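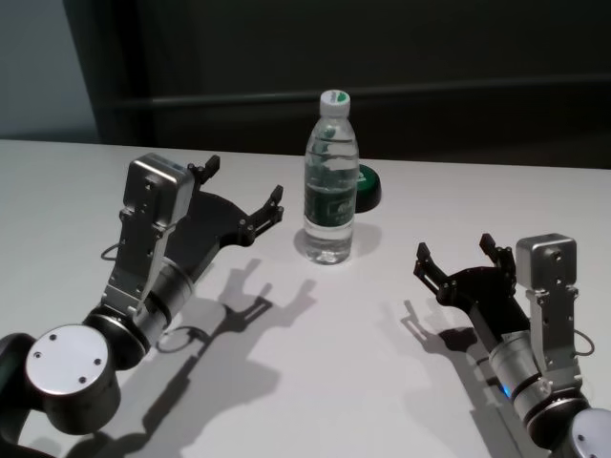 Chamado 1405 – Célula de dois braços, bancada Gindora
Aberto por: Raili Halonen
Responsável: Ronaldo Samonte
Prioridade: média
Estado: resolvido, em observação

Descrição inicial (Raili Halonen)
A garra direita para antes de fechar por completo na tarefa de pegar a garrafa. O controlador registra "tempo de fechamento excedido" e a célula entra em parada suave. O braço esquerdo termina o próprio ciclo sem alarme. A falha é intermitente: pode passar uma manhã inteira sem aparecer e depois repetir em ciclos seguidos. A tarefa é a de sempre, garrafa plástica de água com tampa de rosca, em pé na mesa branca, braços partindo da pose de aproximação com as duas garras abertas.

09:20 – Ronaldo Samonte
Recebido. Favor anexar o log do controlador e informar se a falha ocorre também sem objeto na mesa. Não reiniciar o controlador antes de exportar o log, pois o buffer de eventos é apagado na partida.

10:05 – Raili Halonen
Log anexado. Sem objeto a falha ocorreu 3 vezes em 100 fechamentos. Com a garrafa ocorre mais, mas não contei.

10:40 – Ronaldo Samonte
Se ocorre sem objeto, descarto por enquanto força de preensão e posição da garrafa. No log, o encoder da garra direita perde leitura por alguns instantes e o controlador mantém o último valor válido. Quando a leitura volta, o tempo já estourou. A corrente do motor fica normal durante todo o fechamento, sem pico, o que não combina com travamento mecânico do mecanismo dos dedos.

Verificações pedidas, com a célula desenergizada e bloqueada:
1. Folga no conector do cabo da garra direita.
2. Raio do laço do cabo ao lado da garra, com o punho nos dois limites de rotação.
3. Aperto dos parafusos do suporte lateral entre punho e garra.
4. Resíduo ou folga nos pinos da articulação dos dedos.

11:50 – Jocelyn Lumbao
Feito. Conector encaixado, sem pino torto. Parafusos do suporte firmes, marcas de torque alinhadas. Articulação limpa, dedos correm livres à mão. O laço do cabo estica no limite anti-horário e puxa a saída do conector. No lado esquerdo sobra cabo na mesma posição.

12:10 – Ronaldo Samonte
Jocelyn, quem passou o cabo direito por último? O desenho de montagem prevê 285 mm livres entre a presilha do punho e o conector.

12:30 – Jocelyn Lumbao
O cabo foi trocado em novembro, na manutenção da Taltilance. A ficha está assinada por Reynaldo Saludo e não traz o comprimento livre. Medi com régua flexível e está mais curto que o desenho. A presilha foi fixada um furo acima.

13:15 – Reynaldo Saludo
Confirmo a troca. Usei o furo superior porque o inferior estava com a rosca danificada. Anotei no caderno da bancada, mas não transferi para a ficha.

13:30 – Ronaldo Samonte
Entendido. Procedimento:
– recuperar a rosca do furo inferior com inserto;
– reposicionar a presilha conforme o desenho;
– substituir o cabo, mesmo que a continuidade esteja boa em repouso;
– girar o punho de limite a limite em velocidade reduzida, observando o laço;
– refazer o zero da garra direita e salvar os parâmetros.

Não aumentar o limite de tempo de fechamento. Isso esconde o alarme e mantém o defeito.

15:45 – Jocelyn Lumbao
Inserto instalado, presilha no furo inferior, cabo novo do estoque da Prondolia. O laço mantém curva nos dois limites e não encosta no suporte. Ensaiei o cabo antigo fora da máquina: com flexão perto do conector, a leitura cai. Em repouso, continuidade normal.

Zero da garra refeito. Na primeira tentativa o controlador recusou a gravação por modo incorreto (estava em automático). Em manual gravou sem aviso.

16:35 – Raili Halonen
Rodei 100 fechamentos sem objeto e depois a tarefa com a garrafa até o fim do turno. Nenhuma falha de tempo. O log não mostra perda de leitura no encoder direito.

16:50 – Ronaldo Samonte
Causa registrada: cabo do encoder da garra direita fatigado junto ao conector, por comprimento livre insuficiente. Ficha de montagem corrigida, com campo obrigatório para o comprimento livre.

Pendências:
– Consolacion Macaraeg: repor um cabo de garra no estoque e pedir insertos à Dela Peña.
– Jocelyn Lumbao: medir o laço do braço esquerdo na próxima parada e lançar o valor na ficha.
– Raili Halonen: exportar o log ao fim de cada turno enquanto o chamado estiver em observação.

17:05 – Consolacion Macaraeg
Cabo e insertos solicitados. Aviso aqui quando chegarem.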